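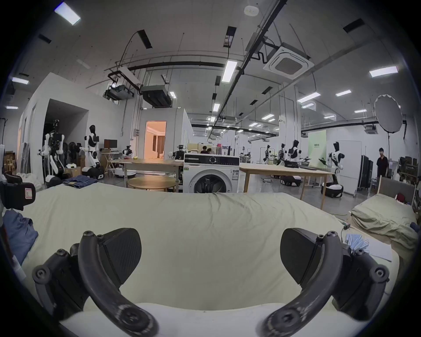

*Finger pads apart over the bed surface, with the linkage arms and their screws in view.*

# Judano hand-held gripper pair, fabric handling

Part group 259. Supplied by Drustholm. Replaces the single-unit kit formerly sold under Vistbridge.

The Judano is a two-jaw hand-held gripper for folding and laying out garments, sheets and other soft goods. It is supplied in left and right units, and the cell is set up around the pair. The units are not interchangeable.

## Cell layout

Any wide, flat surface at working height will do, and a bed is suitable. Cover it with a plain sheet in a single colour. Patterned covers are not supported by the Judano layout guide. Pull the sheet so that no fold stands high enough to catch a finger pad. Light wrinkling is acceptable.

Set finished garments at the far edge of the surface and keep the centre clear for the piece being worked. Machines and tables stand past the far edge, where the operator can reach them without leaning over the work. If a washing machine is part of the task, allow for the full swing of the door. 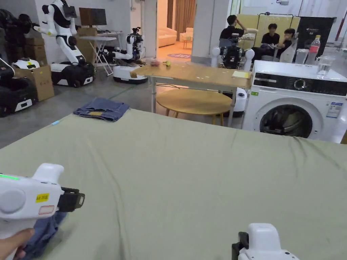 *Left and right units in use on a green sheet, dark blue fabric at the left.*

## Before each session

1. Check that the side marking on each unit matches the hand that will hold it.
2. Confirm that the indicator on the housing is lit.
3. Open and close the jaw fully, twice. Travel must be even, with no click at either end.
4. Look at both finger pads from the side. The faces should meet flat.
5. Pick up one layer of thin cotton and release it. If the cloth stays on a pad, clean the pad.

## Care

Lint is the usual cause of poor release. Brush the pad texture with a dry nylon brush and wipe with a cloth lightly dampened with water. Solvent cleaners harden the pad and void the warranty. Lint also packs in behind the linkage arms, where it shows up first as a slow return. Blow it out with the jaw open.

The linkage screws are small and will loosen with use. Check them after every 19 hours of operation. Tighten with the driver in the kit until seated, then stop. Do not apply thread compound.

## Marking

Fix the kit label to the flat of the housing, clear of the indicator. Use the same number on both units of a pair, followed by the side. Hwang label stock is recommended and can be written in any script. Units returned for service without a kit label are logged as singles and may come back separately. 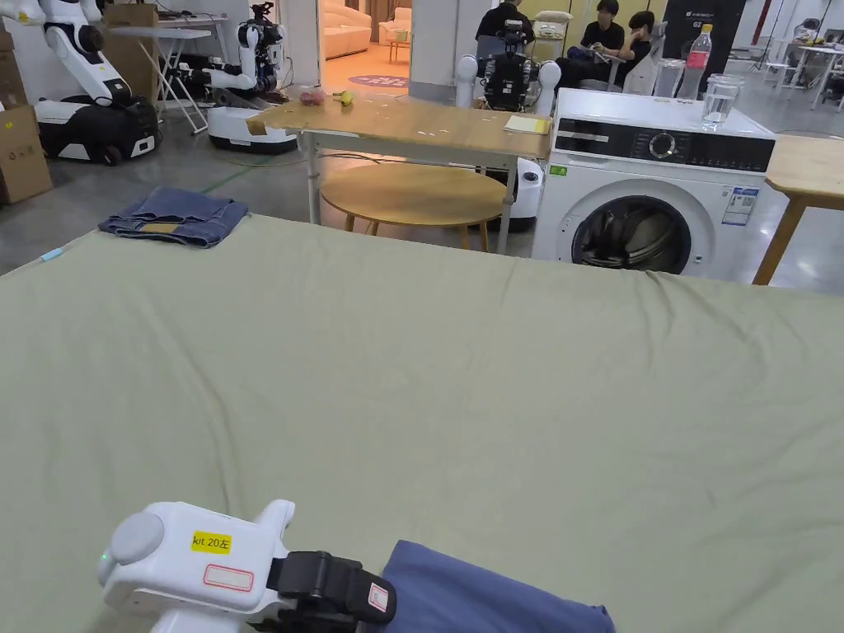 *Labelled unit, "kit 20左", with the indicator showing green. Navy fabric beside the fingers.*

## Replacing a finger pad

Switch the unit off. Open the jaw, remove the worn pad and clean the seat. Press the new pad on with the texture facing the opposite finger. Close the jaw on a folded cloth and leave it for 2 hours. Always change pads on both fingers together.

## Spares

| Item | Part no. |
|---|---|
| Finger pads, pair | 259-P |
| Linkage screw set | 259-S |
| Driver and nylon brush | 151 |

Housings and jaw assemblies are fitted at the Drustholm service centre only.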